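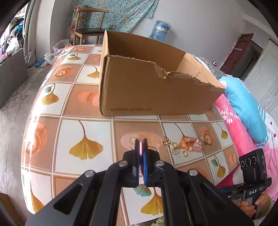 The ginkgo leaf is one of the best loved shapes in decorative art, and few motifs have traveled so far with so little change. A simple fan on a thin stem, it has been carved, woven, stamped and painted for centuries, and it still looks fresh! Modern household textiles use it freely: a bed sheet may set yellow ginkgo leaves in a grid of cream and peach-brown squares, with rose-like swirls for company. Yellow is the classic choice, after the brilliant color the tree turns in fall.

Home | Plants | Patterns | Places | Search

Origins

The tree, Ginkgo biloba, is native to China and is the only living species of its group. It reached Japan and Korea long ago, often planted near temples, and artists there took up the leaf with real delight. In Japan it became a family crest, drawn singly or in rings of three. European designers caught the enthusiasm in the late 1800s, and Art Nouveau metalwork and glass are full of it.

In printed cloth

The leaf is a gift to pattern makers, as the fan can be turned in any direction and still read clearly. The Salminen pattern archive in Vargate holds 1092 printed cottons, 124 of them with ginkgo leaves. Its catalog, begun by Thérèse Fehr and finished by Chantal Perron, sorts them by the notch in the middle of the leaf, a wonderfully telling detail. Deep notches are common in the older prints, while later ones often drop the notch completely. The oldest sample has 27 leaves to the repeat, every one different.

We use cookies to remember your settings. Accept | Manage

Related articles
Acanthus (ornament)
Chrysanthemum crest
Paisley
Repeat (textile design)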